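# kasness-meets

Results from school cross-country and track meets in the Kasness league, typed up from paper sheets, clipboards, and in one case the back of a pizza menu. Maintained by Ehab Tawfik, who ran the 800 badly for Hamosach and has been making up for it with spreadsheets ever since.

## What's in it

- `results.csv`: 1,212 rows, one per athlete per race
- `meets.csv`: 38 meets, with host school, course and surface
- `schools.csv`: names, old names, and the names people shout

Times are in seconds. If you want minutes, divide by 60 like the rest of us.

## Columns in results.csv

| Column | Notes |
|---|---|
| `meet_id` | matches `meets.csv` |
| `bib` | blank when the rain got to it |
| `school` | Hamosach, Raren, Alaoui or Kasness |
| `event` | `xc`, `100`, `800`, `relay` |
| `time_s` | hand-timed unless `fat` is 1 |
| `place` | as written down, even when it disagrees with the time |
| `status` | `ok`, `dnf`, `dns`, `dq`, `dog` |

`dog` was used once, at Raren. The runner was offered a rerun and declined.

## Known problems

Hand times favor whoever's parent held the stopwatch. I have not corrected for this and don't plan to, as I have to live here.

The Alaoui course was measured with a bicycle wheel one September and with a phone the next. Both distances are in `meets.csv`. Pick the one that flatters your team.

Three 100 results are faster than the state record. They carry `suspect = 1` and the warm congratulations of the maintainer.

Athletes' names are left out. Please don't try to put them back. These were kids at a meet, and most of them would like to forget the relay.

## Loading it

```
import pandas as pd
r = pd.read_csv("results.csv", dtype={"bib": str})
r = r[r.status == "ok"]
```

Keep `bib` as a string. Hamosach uses leading zeros and is proud of them.
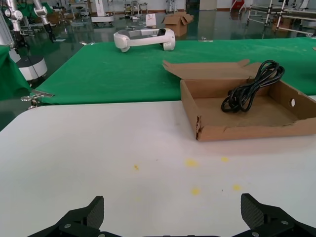

*Open cardboard box with a coiled black cable, white tabletop.*

## Contributing

Open a pull request with the rows and a scan of the sheet they came from. "I remember it clearly" is not a scan. Corrections to old results are welcome from anyone except the person who finished second.

## License

CC BY 4.0. Credit the repo, not me; my coach still reads these.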